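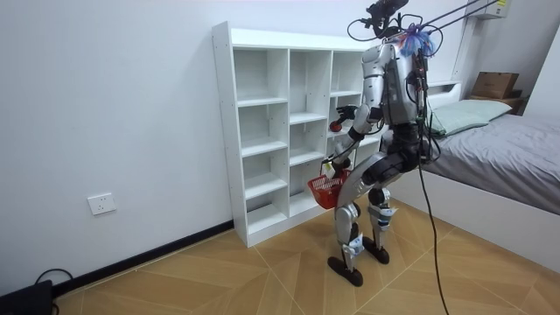
Wumico Robotics Lab Reports New Training Method for Two-Handed Fetching by Humanoid Robots

20/05/2025

Talley: Researchers at the Wumico Robotics Lab have released first results from Ljungberg, a training method that teaches a humanoid robot to work with a basket in one hand and a free hand for everything else. In tests on household shelf tasks, a robot trained with the method completed 78 percent of its attempts without help from an operator. The full paper and a set of training recordings will be made available in June.

The task will be familiar to anyone who has ever put away groceries. A robot walks up to a set of open shelves with a basket hanging from its left hand. It then has to move fruit between the shelves and the basket with its right hand, in whichever direction it has been asked to go, and it has to do this without dropping the fruit, bumping the shelf or tipping the basket over.

People do this while talking on the phone. For a walking robot it is a wonderful knot of problems! The basket swings. Its weight changes each time something goes in or comes out. The robot has to bend its knees to reach the lower cubbies, and every bend moves the head cameras, so the shelf seems to jump around just when the hand needs to be most careful. A basket can also get in the way of the robot's own legs when it takes a step.

Most earlier work at the lab handled these problems one at a time. A separate program kept the robot standing, another planned the path of the arm, and a third told the fingers when to close. The pieces worked well alone and argued with each other when they were put together. A balance controller that feels the arm reaching out will tend to lean the body back, and the hand then arrives short of the fruit.

Ljungberg trains the whole upper body and the stance together, using recordings of a human operator guiding the robot through the task. What makes the method different from plain imitation is the way it treats the carrying arm. During training, the software keeps changing how heavy the basket is and how it swings in simulation, while the recorded motion of the reaching hand stays the same. The robot has to find its own way to keep that hand on track. Over many rounds it learns to treat the basket as part of its body, and it starts to shift its weight a little before it reaches instead of correcting afterward.

The team was delighted by how little recorded data this took. The results reported today come from 300 guided demonstrations, each covering one complete pick or one complete placement. Collecting them took 17 working days, including the days lost to cable changes and finger repairs.

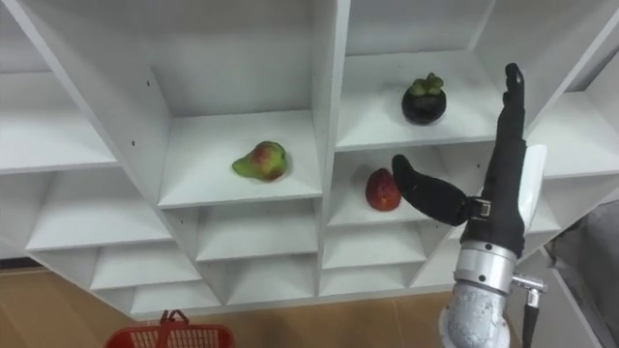
Fruit was chosen as the test material for good reasons. It comes in many shapes, it rolls, and no two pieces are quite alike even within one kind. A pear lying on its side has to be taken differently from a round fruit that sits upright, and a mangosteen has a stiff leafy top that can catch on a fingertip. The open cubbies add a challenge of their own. Their dividers leave only so much space on either side of the hand, and a thumb that comes in too wide will touch the panel before the fingers ever get to the fruit.

To deal with this, the method uses what the researchers call a side entry. The hand comes up next to the divider with the fingers held together, pauses for a moment, and opens only once the head camera and the joint readings agree on where the hand is. The pause was not written into the software by hand. It came out of the demonstrations, where operators had picked up the habit of stopping briefly to check their position, and the trained robot does it most often at the cubbies it has the hardest time seeing.

The tests were held at the lab's site in Talley, in a furnished bedroom with a tall set of white cubbies against one wall. The lab likes to test in rooms of ordinary size, where there is a bed to stay clear of and not much space to step back. For all trials the robot was attached to overhead safety tethers, which are standard for walking robots at the lab.

Results were strongest at the middle rows, where the robot can reach with only a slight bend in the knees. The lowest row remains the hardest. There the robot must crouch deeply, the basket comes close to the floor, and the head camera looks down past the shelf edges, which hide part of the cubby. More than half of the failed attempts took place at that row. The other failures were mostly grasps that closed a little early and pushed the fruit toward the back of the cubby.

The researchers also compared Ljungberg with Mundel, the lab's earlier system, which controls the arms and the stance separately. With an empty basket the two systems did about equally well. The gap opened up as the load grew, and Mundel had to be stopped over 15 times during the loaded trials when the robot began to lose its balance. The lab is keeping Mundel in use for seated and wheeled robots, where balance matters less and its simpler setup is a real advantage.

There is still plenty to do. The current version has been trained on one type of shelf and one size of basket, and it does not yet decide for itself what to fetch; an operator picks the item and the cubby. It has not been tested with bags, which change shape as they are filled, or with glass jars. The team is already recording demonstrations in which the two hands trade jobs halfway through, and early runs look very promising.

The June release will include the paper, the training code, all demonstration recordings and the complete log of test trials, with the failed attempts included. Research groups that would like to try the method on their own humanoid robots are warmly invited to write to the Wumico Robotics Lab press office in Talley, which will pass technical questions on to the Ljungberg team.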